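Tabletop surfaces, Moncrieff workshop. Notes and pictures by Ewan Lamont, Jul 22, 2019.

The gallery covers the pale tops put into service in May. It is kept for comparison when a top comes up for sanding or replacement. Entries are limited to grain, finish and cutouts. Frames and legs are on the Hakard page.

**How the tops are viewed**

Each top is cleared and looked at from a low angle, which brings up the finish. Overhead lamps are 4000 K. No color correction is applied, so the tone of the wood should be compared only within this page.

**Pale top, cathedral grain**

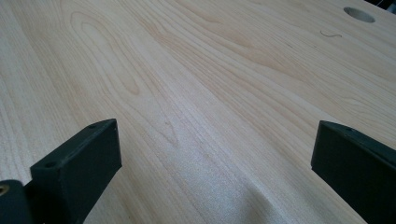
Light wood with nested arches in the grain.

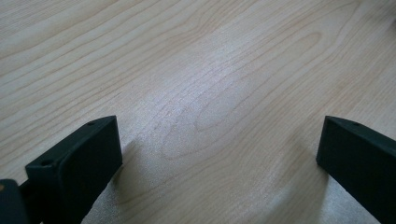

The usual wear on these tops shows up first as a change in sheen. Scratches across the grain are easy to find with a fingertip. Scratches along the grain are not, and need a raking light. Armelle Lecomte marks them with low-tack tape before any sanding starts.

**Care**

- Wipe along the grain with a damp cloth, then a dry one.
- No solvent cleaners. Clurkix soap, diluted, is the only product in use.
- Spot sanding: 100 grit for deep marks only, then work up through the finer papers. Feather out past the mark by the width of a hand.
- Recoat with Kandix matte or satin. Two thin coats, three if the bare wood has been reached. Do not mix the sheens on one top.
- Ease any raised fibers around a cutout by hand. A powered sander will round the rim.

**Open items**

Arched grain takes finish less evenly than straight grain, and a patch repair in the middle of an arch tends to stay visible. Armelle prefers to recoat the full surface in that case. I would test a patch first, given the drying time. Both methods are to be tried on an offcut and the results added to this page.

Stock numbers for the replacement tops are in the Moncrieff parts list under "Surfaces, light."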